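Zotby Shallow Serving Plate
Item 93, tableware
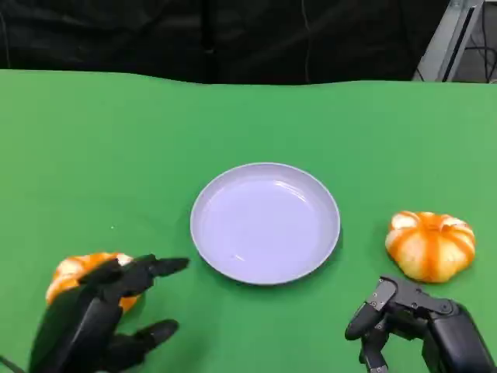

Round, glossy and a very pale lavender-white, which the Zotby catalog insists on calling white. The raised rim keeps sauce off your tablecloth, provided you carry it like a grown-up. Flat across the middle, so small cakes sit where you put them. Sold singly or in boxes of 8.

Pumpkins not included. We do get asked, mostly in December.

Ships from our Salinas store.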